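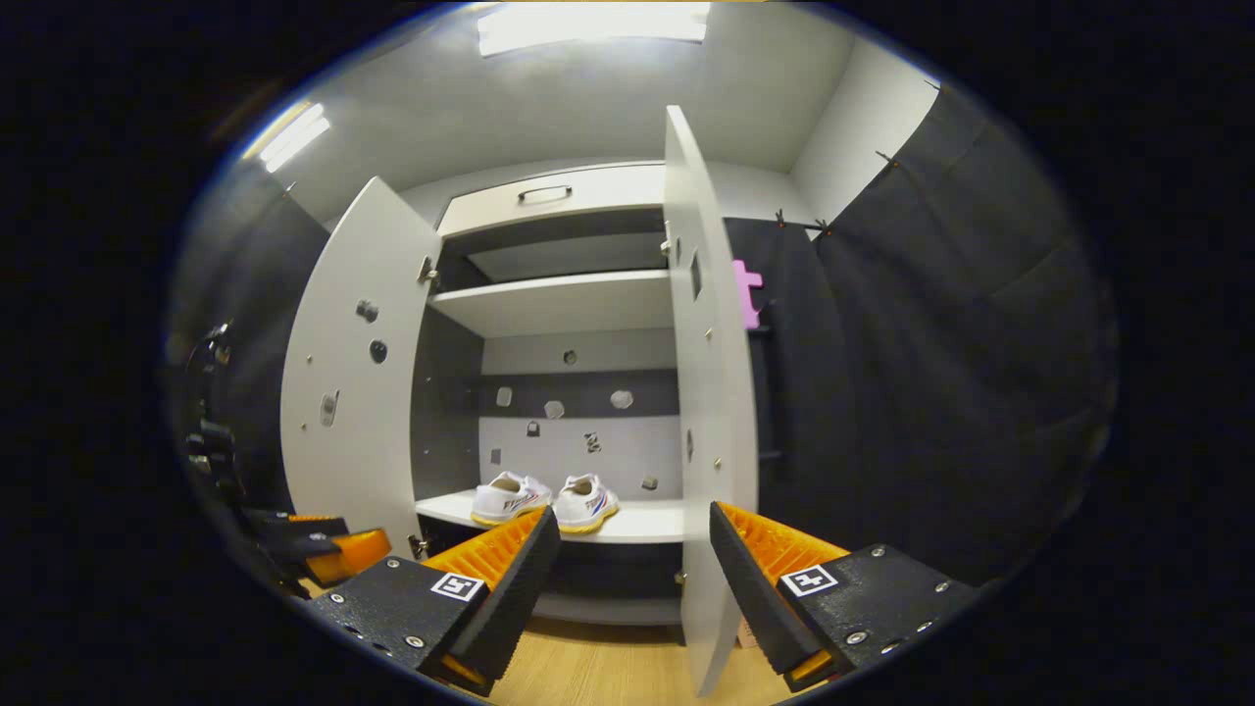
*A white wardrobe, doors open, small room.*

Three moves in two years. That was the start of it for Natália Michalík, who now lives on the top floor of a narrow building in Plenska and owns, by her own reckoning, half of what she used to.

She didn't plan it. First flat, Fuston, big rooms, cheap. Stuff spread out. Second flat, smaller, and the stuff went into boxes, and the boxes went under the bed, behind the sofa, in the bath for one bad week. Then Plenska. The van quote came in at 907 and she sat on the stairs and started opening boxes.

"I found a fondue set," she says. "I don't eat cheese."

Small-space living used to be a student thing. Now it's people with jobs, people with kids, people who left a house in Avedton to be near a parent. Rents went up, rooms got smaller, and the closet - if there is one - is where the whole argument plays out. What do you keep near you. What goes to your sister's garage. What do you admit you are never going to wear again.

Michalík's method, if you can call it that, took one July. 30 days, one bag by the front door, something in it every day. Some days a coat. Some days a single spoon. Her neighbors got a lamp, then a second lamp, then asked her to stop. The hardest stuff was paper. Letters, school reports, a stack of concert programs from her mother. She kept the letters. The programs went, and she still thinks about one of them.

The clothes were easier then she expected. She lined up every black sweater on the bed and got to 12. Kept four. Wore two.

There's money in all this, obviously. Saludo, a secondhand shop near the station, takes winter coats by the armful from September on, and the rail by the door turns over so fast the staff barely price it. Bring it clean, bring it on a hanger, don't argue about the zipper. Shoes they won't touch. Books, maybe, on a slow day.

And there's the other side, the part the tidy magazines skip (this one included, most months). You get rid of a thing and then need it. Michalík has rebought a raincoat, a cake tin and a extension cord. She shrugs at it. The cake tin was a better one anyway.

Her brother still has his storage unit. He has paid 2000 on it so far, to keep a table he doesn't like. She offered to help him clear it out over a weekend and he changed the subject to football.

She's looking at flats again. Same street, one more room. She hasn't told the neighbors.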